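Strawberries on the cabinet as Brivarley tries its first tasting afternoon

Fruit has taken over the ground floor at Brarow! The Brivarley meeting rooms held their first Small Plates afternoon this month, and it was a cheerful, slightly sticky business from start to finish. Doors opened at 2 and the last plates went back to the kitchen well after 6, which says a good deal about how the strawberries went down.

The idea comes from Somboon, the little café two doors along, which has long wanted to get people talking about what they eat by giving them very little of it at a time. One plate, one kind of food, and a chat with whoever is beside you. 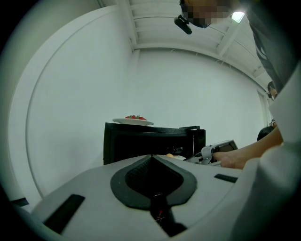 Strawberries were the clear favourite, and the growers at Pratolar sent 46 punnets of them, picked that morning. The café likes to bring a few out with their green tops still on, as on the white oval plate that sat on top of the black cabinet, and then cut up others so people can compare. Plenty of visitors swore the cut ones tasted sweeter (they may be right, though the argument was still going at closing time). There was a lot of love for the softer orange fruit as well, and for the savoury bits that came out later with tea.

Brarow counted 403 visitors over the afternoon, far more than anyone had dared put on the booking form, and the kitchen had to borrow extra plates from Somboon before the first hour was up.

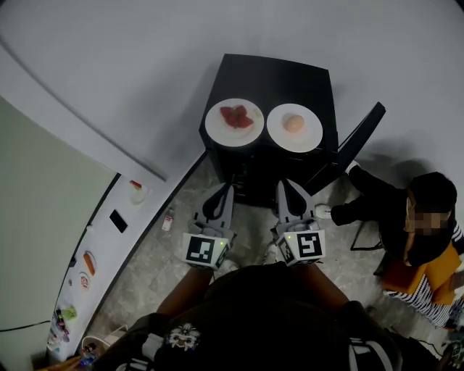 The next afternoon is planned for September, when Pratolar hopes to have plums and early apples ready. Entry will be free again, and there are 6 places going for people who would like to help with washing and slicing in the morning. Names can be left at the café counter, along with any suggestions for the menu. Gooseberries have had several votes already.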